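Collecting demos at home: sticks into a pot, how varied do you go?

Forum > Learning from demonstration > Data gathering

prulla_sid
Posts: 74

Evening all. Bit of a long one, sorry in advance.

I've been gathering examples for a small policy that's meant to take thin sticks out of a round container and put them back in again. Two hand-held grippers, one in each hand, everything done on a table with the kitchen behind it. It's for a little project we call Brarnico, run out of Prulladbridge by three of us with day jobs, so what we lack in budget we make up for in evenings.

The task sounds daft and it's a pig to do well. A stick is long and thin, so if you take hold of it near the bottom the top end wanders all over the place, and every small turn of your wrist gets made bigger by the time it reaches the tip. Grip it near the middle and it behaves, but then you've less length to get down into the container before your fingers are in the way. I must have changed my mind about where to hold it a dozen times in the first week.

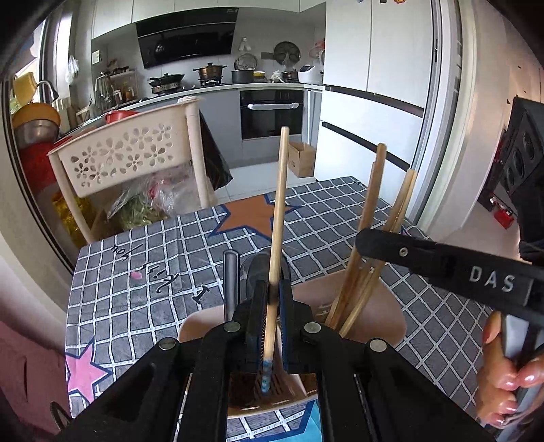

So where I've ended up is that whoever's recording picks a grip height and sticks with it for a batch, then moves up or down for the next batch. Same with which hand does the work. We've got 600 episodes so far. When I trained on the first lot it did the approach beautifully, closed on the stick, lifted it, and then hovered over the rim like it had forgotten why it came into the room. If the sticks leaned the other way from how they usually leaned in the recordings, it went for thin air.

My questions:

How much do you vary the start? I've been letting the sticks fall how they like between goes, but they do tend to fall the same way.

Do you keep the fumbles? I've been binning anything where the stick slips.

And does the background matter as much as people say? We haven't moved the table once.

Ta for reading.

wristcam_wendy
Posts: 600

Nice task! Thin things are horrible, you have my sympathy.

On the start: letting them fall how they like isn't random, as you've spotted. I write the starting positions on bits of card, shuffle them, and do whatever the card says. Lean left, lean right, lean towards me, one stick on its own, all bunched up. It's slower and it's dull but you stop cheating without meaning to. I used to think I was being ever so varied until I played a session back at speed and every single go looked the same.

On the fumbles, keep them if you recover. If the stick slips and you calmly go back and get it, that's gold. If the stick slips and you swear and drop everything on the floor, bin it.

Tolly_B
Posts: 5

I'd go the other way on fumbles, at least to begin with. We kept ours and ended up with a policy that fumbled. It would pick the thing up perfectly well, let go a bit, and grab it again, every time, because so many of our recoveries started with a slip. Get the clean version working first and add recoveries later, in a small pile of their own.

wristcam_wendy

That's fair if you don't cut them. I trim mine so the episode starts after the slip, with the stick already in the wrong place. Then it only ever learns the getting-back part and never sees the letting-go. Should have said that in the first place!

Tolly_B

Ah, well, yes, that's a different thing altogether. Though you do then need someone to sit and trim them, and in my house that someone is me.

nandance_ruby
Posts: 70

Ruby-Lee Harawira here, I look after the recording side at Nandance (small outfit, lots of kitchens, lots of odd jobs with grippers). Couple of thoughts from having made most of these mistakes.

The hovering over the rim is nearly always the people, in my experience. When you're getting a stick into a container you slow right down at the rim to line it up. Everybody does. You stop, have a look, nudge it, stop again. The model sees lots of moments where the right answer is "don't move", and it learns that a bit too well. Try asking your recorders to slow down without coming to a full stop. Keep it drifting. It feels strange for the first few goes and then it's second nature.

I'd also cut the dead time off both ends. People press record, settle their shoulders, then start. That's more standing still for it to learn from.

On the background, please do move the table! Even a quarter turn. Swap the cloth if you've got another one. You don't need a different house every day, but if the whole kitchen sits in exactly the same place in every go, the model can use it as a map and you'll never know until someone shifts a chair.

oldgantry
Posts: 74

I'm going to disagree about moving the table, or at least about doing it now. The man can't get a stick over a rim yet. If he turns the table, changes the cloth and shuffles the starts all in one week and it gets worse, he won't know which one did it. One thing at a time. Get it working in one spot, then go wandering.

nandance_ruby

I hear that a lot and I used to say it myself. The trouble is all those early recordings from one spot then outweigh whatever you gather later, and you spend weeks trying to dilute them. I'd sooner have it working badly in four places than nicely in one. But I do this all day and have people to record for me, so my patience for re-recording is probably higher than his.

oldgantry

It's that last bit I was getting at. He's got evenings.

prulla_sid

It is evenings, yes! And weekends when I can talk the others into it.

Thank you all, this is loads. The stopping at the rim is definitely us. I went back through a handful of goes after reading Ruby-Lee's post and it's almost comical, you can watch the hand go still every time. Songül (she does most of the recording, far steadier hands than mine) says she holds her breath at that point, so she's going to try humming. No idea if that's a recognised method.

Does anyone mark their sticks? Mine aren't all identical and I wondered if it would start going for one in particular.

Songul_E
Posts: 5

Songül Ersoy here, made an account just to defend myself. I don't hold my breath because I'm nervous, I hold it because two grippers get heavy after an hour and breathing moves my arms. My view on all this is that batches should be shorter. By the end of a long sitting I'm doing whatever's easiest on my shoulders and that's what the poor thing is learning. The first ten minutes of me and the last ten minutes of me might as well be two people.

wristcam_wendy

Welcome Songül! And yes to shorter batches. I swap hands and have a cup of tea whenever I notice my elbows creeping in to my sides. You can see it in the paths if you plot them, everything gets pulled in towards the body.

On marked sticks, it can go either way. If they all look a bit different and you use them evenly, lovely, free variety. If there's one you always reach for because it's the easy one, it'll learn to want that one. Put it on the cards.

wihongi_dan
Posts: 70

Bit of a side point. Is the second hand doing anything in your recordings, or just waiting its turn? We had a two-handed set on the Wihongi bench where the left did nearly nothing, and the policy would twitch it about at odd moments. We never got to the bottom of it. Went better once we gave the left an actual job, steadying the pot in our case.

prulla_sid

Good question. Depends on the batch. In some it's parked off to one side, in some it joins in. I've been lumping them together, which now you say it sounds like a bad idea.

Tolly_B

Split them, or at least label them. If half your goes say the other hand helps and half say it sits still, it'll try to do a bit of both and you'll get Dan's twitch.

oldgantry

Agree with Tolly for once. Label everything. Grip height, which hand, who recorded it. You'll want to throw some of it out later and you'll be glad you can find it.

nandance_ruby

Seconded on who recorded it. We had one chap who always came in at a slant and it took us most of August to work out why one batch dragged everything sideways. Lovely recordings on their own, they just didn't agree with anyone else's.

prulla_sid

Right, here's the plan then, shout if it's silly. Cards for the starts. Short batches. Clean goes in one pile and trimmed recoveries in another. No full stops at the rim. Labels on the lot, and helping hand and parked hand kept apart. I'm splitting the difference on the table: it stays put for the next round of batches and then gets a quarter turn, and I'll train with and without the turned ones so we can see.

Songül has vetoed cards until she's chosen the pen.

Songul_E

It's a thick pen. I need to be able to read it with my hands full.

oldgantry

Sensible on the table. Post the results either way, will you? People only ever come back to these threads when it worked.

prulla_sid

Will do. Might be a few weeks.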